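Bedding Room Helpers Wanted at Derden House

Do you fold towels in thirds and feel a little better about the world? Come work with us! Derden House is a guesthouse with 34 beds over two floors, and every one of those beds gets stripped, made up and topped with a spare blanket between guests. We're hiring two part-time helpers for the bedding room, starting in August.

The bedding room is on the ground floor, next to the back stairs. It's where everything lands after the laundry: sheets, duvet covers, pillowcases, mattress pads, and the fleece blankets our guests ask for as soon as the evenings turn cool. You'll sort it, fold it, stack it by bed size and send it up to the right floor. You'll also pull anything with a hole or a missing button and put it in the mending bin (if you can sew, tell us, we'd love that!).

Folding is the heart of the job. Fleece gets its own pile because it picks up lint from everything -- and the black ones show every last thread, so keep a lint roller in your apron pocket. Fitted sheets are done the Kamolrat way, named after the guesthouse where our manager learned it, and we'll teach you on your first morning. It takes most people up to 7 tries before it clicks.
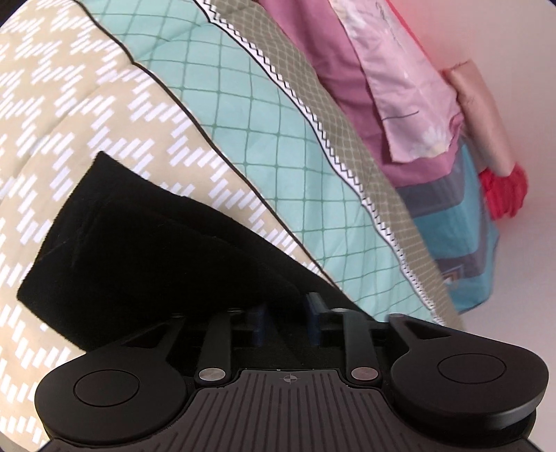

Viktória Barta says the stacks are what she'd warn a new person about: keep them low, put the heavy bedding at the bottom, and never set a fleece on top of anything slippery, or you'll be folding the whole lot again before lunch. She also wants it known that the radio is shared and that she gets to pick the station until ten.

Shifts run from 8:30 a.m. to 1 p.m., four mornings a week. We try hard to fit them around school runs and classes, so let us know what you need. Lunch is included, and it's a proper hot one.

You don't need experience. We do ask that you can be on your feet for most of a shift, carry a full laundry bag up one flight of stairs, and read the labels on the shelves. Some days are quiet and some are a mountain of duvets! If you like seeing a heap turn into a tidy shelf, you'll have a good time here.

To apply, leave a note at the front desk for Thanakorn Inthanon with your name, a phone number and the mornings you're free. A few lines about yourself is plenty, no résumé needed. He'll call you back to set up a visit -- wear comfortable shoes, you'll probably end up folding something.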